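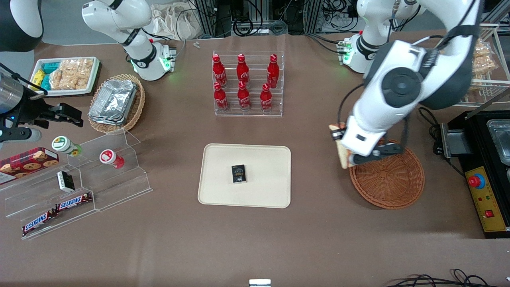 Sajib Dissanayake wrote:

> I've read the minutes twice and I still don't see why the Saturday bread table has to move out of the hall at Nirnton. The 617 stops outside the door. If we go to Mundunstead, anyone coming from the Dornau side has to change buses, and the second one only runs every hour. We'd lose the older customers first.
>
> Also, has anyone asked Gamage what they would charge to deliver there? They are used to dropping the trays at the side door here and I doubt they'll do the hill for the same money.

Sajib, I can answer some of this.

The hall has put the Saturday rate up to 60 pounds for the morning, from the start of November. We took 962 pounds over the whole of last quarter after paying Gamage, and the hall hire has to come out of that as well. At the new rate most of it goes on rent. The Mundunstead room is free to us until noon as long as we sweep up and put the chairs back.

You are right about the bus. I hadn't thought about the change at Dornau and I don't think it was mentioned on the night. One thing we could do is take orders by phone up to Thursday evening and leave the bags at Nirnton post office for people to collect. They have said yes in principle — they would want them gone by one o'clock, as they shut then.

I rang Gamage this morning. Delivery to Mundunstead would be 5 pounds more each week, and they want the order in by noon on Friday instead of four. The seeded loaf is going off the list whatever we do. They will carry on with the white tin, the wholemeal and the rye, and the rolls if we take at least two trays.

On slicing: several people have asked if we can have it done at the bakery. Gamage will do the tins but not the rye, which tears on their machine. Sliced bread has to be bagged before it leaves them, so there would be no more paper for those. I'd rather keep most of it whole and have a few sliced for people who find a bread knife difficult. If you want sliced, put it on your order.

Could whoever borrowed the long cloth and the two shallow baskets please bring them back before the next table. I also still have a blue cake tin with no name on it.

Replies to the list please, not just to me, so that Sajib's point about the bus gets a proper hearing. I'll hold off telling the hall anything until the end of next week.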